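Alton Residents Forum > Building Notices
Storage of personal items in the shared hallway

Management Office wrote:
Residents are reminded that the second-floor hallway must remain clear at all times. Items left beyond 10 days will be moved to the basement store, and a release fee of $200 will apply. 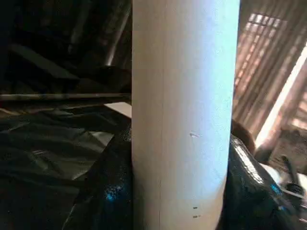

Meirion Pritchard

The notice refers to "items" without defining the term. I ask that the office state whether umbrella stands and shoe racks are included. Unit 527 was permitted a rack last July.

parry_566 wrote:
I must respectfully disagree with the previous member. The lease is clear on this point. The hallway is a fire exit, and the permission given to 527 should be withdrawn.

Meirion Pritchard wrote:
The lease says "obstruction." A rack set flat against the wall obstructs no one. I also consider the fee too high.

Management Office wrote:
Both comments have been noted. Racks are included. Small seats and stools are to be kept inside the unit as well. 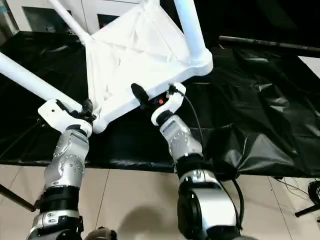 Revised Terms, Posted Mar 19, 2019

The fee is waived for a first notice. Unit 527 will receive a separate letter.

parry_566 wrote:
I accept the revision but do not support the waiver.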